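I think we buy too much yarn. Last June I had 14 projects in my bags and I finished only 4 of them. The rest was wool from a sale at Eskola, which I bought when I was sad or bored.

Many knitters say that a big stash is like a library. I do not agree with this. A book does not get moths.
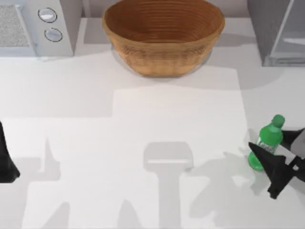

Illustration: Briketti

My rule is now very simple: first the pattern, then the yarn. I count the meters before I pay. My last cardigan needed 753 meters, and I bought exactly the skeins for it, with one more for the sleeves.

Some friends find this too strict. Maybe they are right about sock yarn, which I still cannot leave in the shop.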